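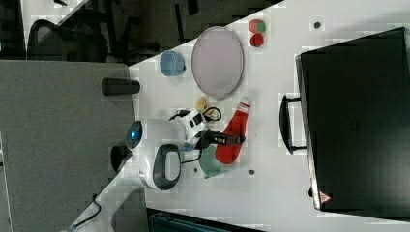

So the arm finally lives on the table for good! If you read my last post you know I spent most of the spring building a bench for it in the back room, and the first version wobbled every time the arm stopped short. I tore the legs off that one and started over, and version two is up and running as of last weekend.

The biggest change is weight. The old frame was all 2x4s and optimism, so this time I put two shelves underneath and loaded them with concrete pavers (four trips from the car, my back is still mad at me). Now when the arm swings out to full reach I can rest my hand on the table and barely feel it. I also switched to Ledik clamps for the base plate. They cost me 31 dollars each, which hurt, but the cheap ones kept creeping loose overnight and I got tired of redoing my calibration every single morning before coffee.

I went with a white top and I go back and forth on it. Colors pop like crazy against it, so my little vision script has an easier time picking out a red ketchup bottle or a light blue cup. The pale stuff is another story. I have a lavender plate that it loses whenever the afternoon sun comes in, and I've been fiddling with the thresholds for days. Might just buy a curtain.

The ketchup bottle is my main test right now. Lying on its side it's a rotten thing to pick up, kind of flat and kind of round, and the cap end wants to swing down as soon as you lift. I slowed the approach way down and had the fingers close in two steps with a 400 millisecond pause in between. That helped a lot. I also run the whole move at a lower speed limit now, 275 millimeters a second, and if you think that sounds boring to watch, you are right.

Cables are still a mess. I keep meaning to print some proper clips for the wrist, because the loops there hang out wider than I'd like and small stuff can end up underneath them. My friend swears by Briltum sleeving, but I want something I can pop open without a knife. If you've got a clip design you like, please send it my way!

Next up is sorting. I want it to put the fruit on the plate and the balls in the bowl without me typing in any positions, and the Jisent library is supposed to handle most of that part. I got it installed last night and it crashed twice, so tonight I'm reading the error log with a sandwich.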